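**Wrist view dropout during training: our result on the laundry task**

**ymurakami** · 7/19/24

Hello all. I promised in the Plistudow thread that I would write down what we did, so here it is. The task is to take clothes from a basket and put them in a front-loading washer. We trained two policies on the same 800 demonstrations. The second one had the wrist view hidden at random in training, so that it must learn to lean on the head view also.

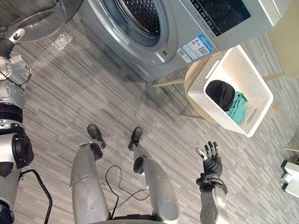

My expectation was that the second policy would be a little worse in general and better only when the fabric covers the wrist camera. In 124 trials each, it was better in both. I was surprised, and I checked the logs two times before I believed it.

The settings which mattered for us:

- Hide the wrist view for a whole chunk of actions. Single frames had no effect.
- Do not hide it in the last part of the grasp. Close to the cloth the head view is too coarse, and dark fabric has few edges to follow.

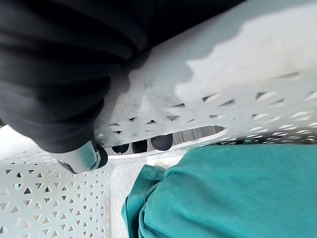

- Keep the drum phase in the same episode as the basket phase. When we split them, the policy often released the cloth too early.

I still do not have a good measure for "cloth is inside". At present a person marks it from the head view, and a cloth near the top of the opening is marked as inside.
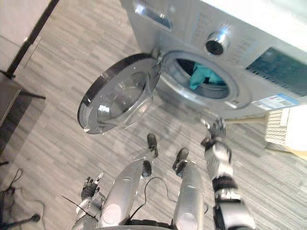
**Orance** wrote:

I don't agree with that last rule. A cloth near the opening may fall out when the door is closed, so your success rate includes cases I would call failures. Did you close the door in any trial?

**ymurakami** wrote:

In 58 of them, yes. The order of the two policies stayed the same, but the difference became smaller. I should have put this in the first post, sorry.

**flollberg** wrote:

Smaller by how much? Marcus Crenshaw tried nearly the same masking on towels and saw nothing outside the noise. I suspect you have mostly a regularisation effect, and plain image augmentation would give it too.

**ymurakami** wrote:

It is possible. We did not run augmentation alone. I can start it in August, when the arm is free again, and I will post both tables in this thread.

**Orance** wrote:

Please use the closed door rule for all trials then. Otherwise we will have the same discussion again.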